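How a Relay Race Works
A guide for young readers from the Grirnwood Youth Athletics Program

What is a relay?
Most running events are for one person at a time. A relay is different. In a relay, four runners make up one team, and each of them runs one part of the race. Each part is called a leg. The team's time is the time of all four legs together, from the starting signal until the last runner crosses the finish line.

The runners carry a short, smooth tube called a baton. The baton must travel the whole way around. If a team finishes without it, that team has not completed the race.

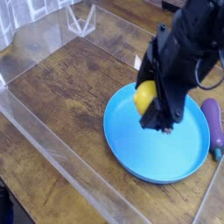
The exchange zone
Passing the baton from one runner to the next is called an exchange. It must take place inside a marked part of the track called the exchange zone. Officials stand near each zone and watch closely. What matters to them is where the baton is. A runner's foot may be outside the lines, but the baton must be inside them when it changes hands.

In the shorter relays, the runner who is waiting begins to run before the baton arrives. This takes practice. A runner who leaves too soon may reach the end of the zone with nothing in hand. A runner who leaves too late will have to slow down, and so will the teammate coming in from behind.

Many teams put a small piece of tape on the track as a mark. When the incoming runner reaches the tape, the waiting runner goes.
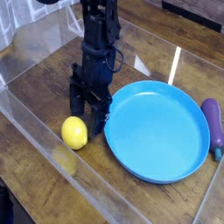

The outgoing runner then reaches one hand back and holds it steady. The incoming runner places the baton firmly in the open palm. In short relays the outgoing runner usually does not look back, and many teams use a spoken signal such as "Stick!" or "Hand!" In longer relays the incoming runner may be very tired, and so the outgoing runner turns to look and takes the baton with care.

What happens if the baton is dropped?
A dropped baton does not always end the race. The runner who dropped it may pick it up and continue, as long as no other team is blocked and the distance is not made shorter. Dropping it does cost time.

Who runs which leg?
Coaches think about this for a long while. The first runner should be good at starting. The second and third runners must both receive the baton and pass it on. The last runner is called the anchor. The anchor is often the fastest member of the team, although some coaches prefer to place that runner first.

Relays at Grirnwood
Children may join the relay group from age 7. New members begin with walking exchanges, then jogging exchanges, and move to full speed when their coach agrees. Each practice includes 10 exchanges with each hand. The summer relay day is on 17th August at the Perner Track, and families are welcome to watch.

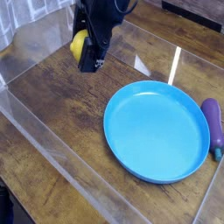 Grirnwood Youth Athletics Program. Text by Solveig Granström.

Words to know
Anchor: the runner of the last leg.
Baton: the tube carried by each runner in turn.
Leg: one runner's part of the race.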